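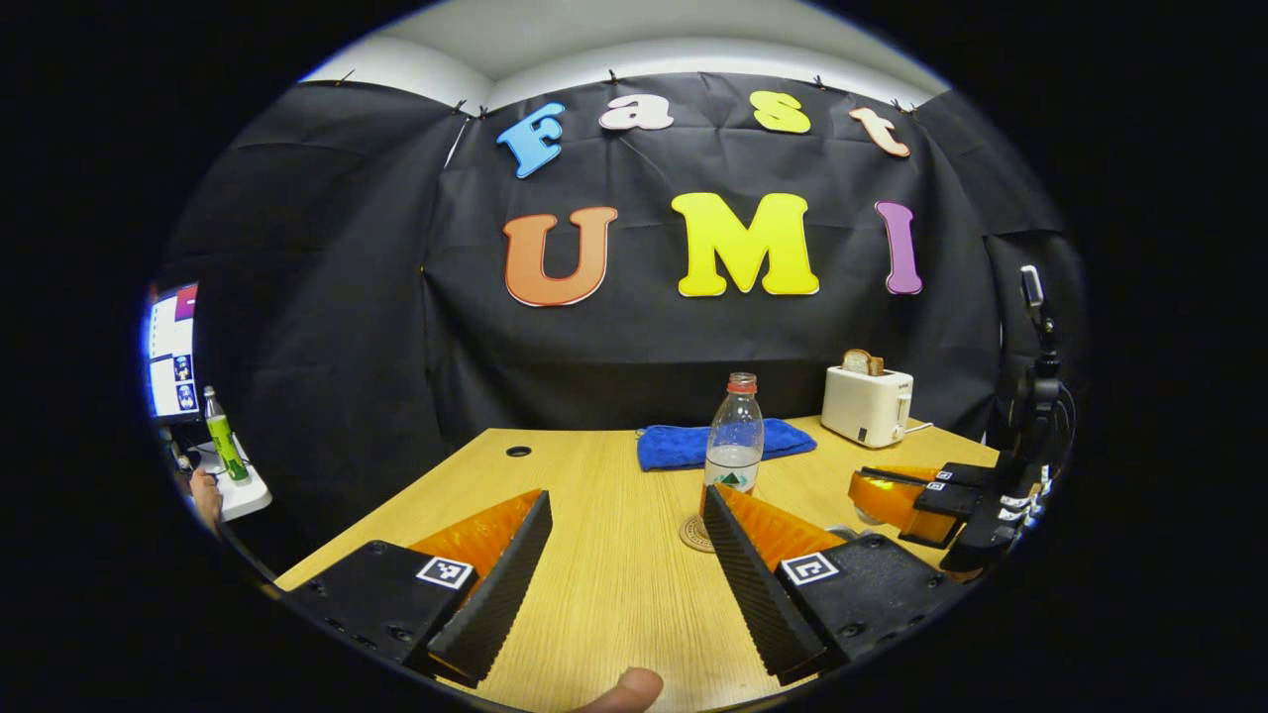 Poste de travail, Flosus

Flosus recrute un artiste 3D pour sa place de marché d'objets virtuels. CDI, 3 jours sur place, le reste à distance.

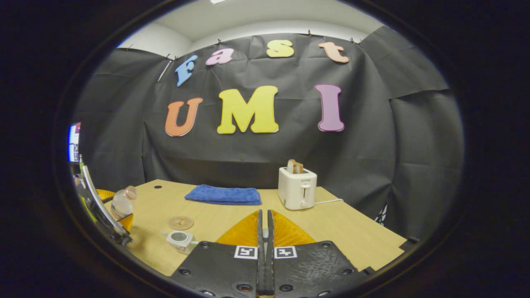 Vous modéliserez vêtements et mobilier pour avatars - 77 modèles sont prévus d'ici mai. Les textiles comptent beaucoup : une serviette bleue pliée sur une table doit garder ses plis une fois en 3D.
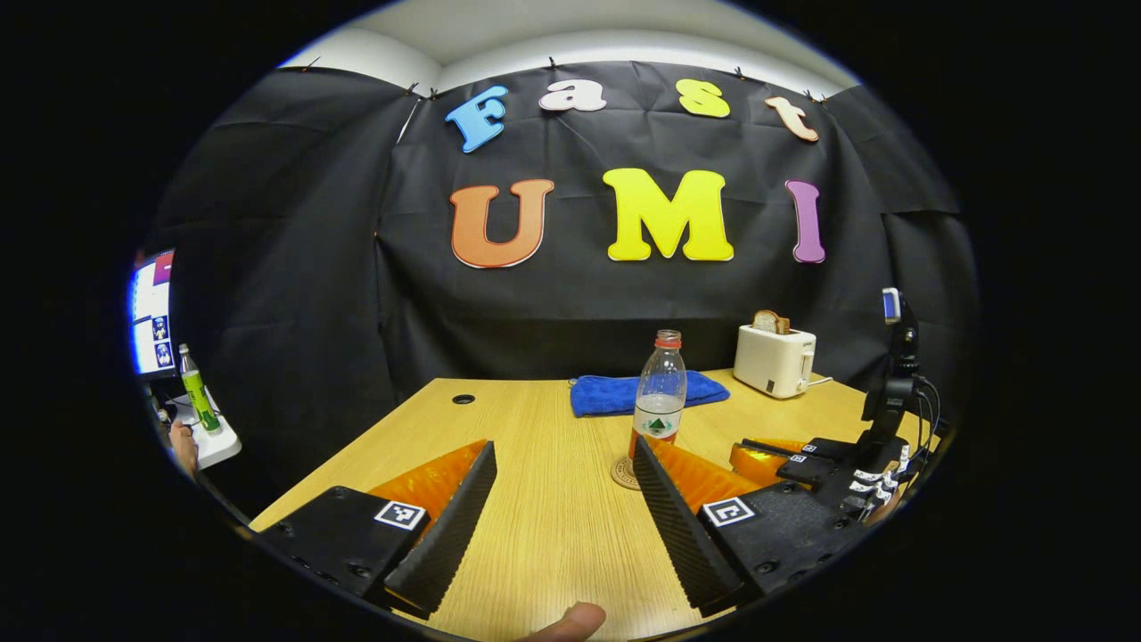 Candidature
Portfolio de 6 pièces à Adwoa Ansah.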